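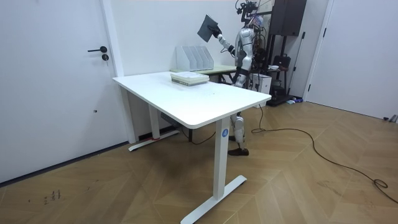 Foto: Aivar Kuusk / Ekus

Notícias > Boletim > Automação

As máquinas já sabem arrumar uma secretária?

Na feira, todos os robôs dobram camisas. No escritório, a pergunta é mais modesta: pode um humanoide pôr livros, cadernos e pastas num organizador de plástico? Para uma pessoa é tarefa de um minuto, e ninguém a põe no currículo. Para a máquina, um caderno fechado em cima de uma folha de papel já é um problema sério - a capa é fina, e os dedos devem apanhar o caderno e deixar a folha. 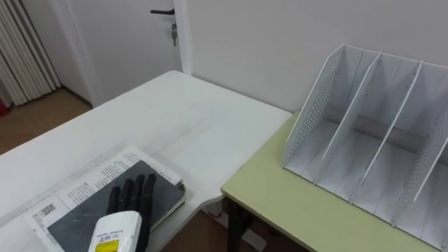

Ekus - Departamento de Robótica de Serviço

O nosso colega Sutrisno Hutapea acompanha este tema desde agosto e continua prudente. Segundo ele, segurar um objeto plano é a parte que melhorou mais. Acertar no compartimento estreito, sem dobrar os cantos, é ainda difícil, e uma pessoa faz o mesmo trabalho muito mais depressa. Por isso a resposta dele é "ainda não, mas para o arquivo talvez primeiro que para a cozinha". As perguntas dos leitores podem ser enviadas à redação do boletim até 7 de junho de 2024.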